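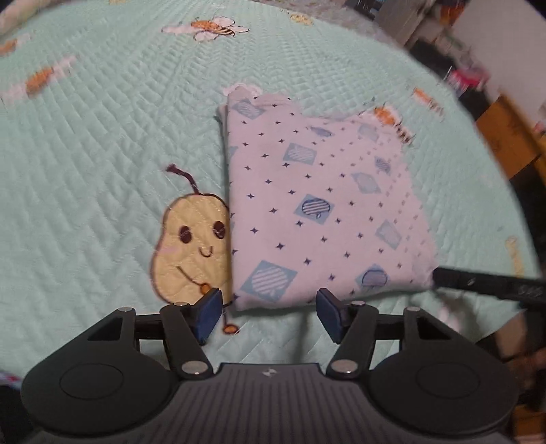
Star-print cloth on a mint-green quilted bedspread.

I popped into the Stamwood linen swap in April and came home with way more than I needed – oops! Loan Lâm, who runs it out of the old Pimentel shop, told me they've passed along 1,008 pieces so far, mostly sheets and baby blankets. Bring two things, take two things, that's the deal. Doors open at 10 a.m., and some 20 people were already in line when I got there. Next one's over in Ditia, and I'm already digging through my closet.

2 comments | Contact | Back to top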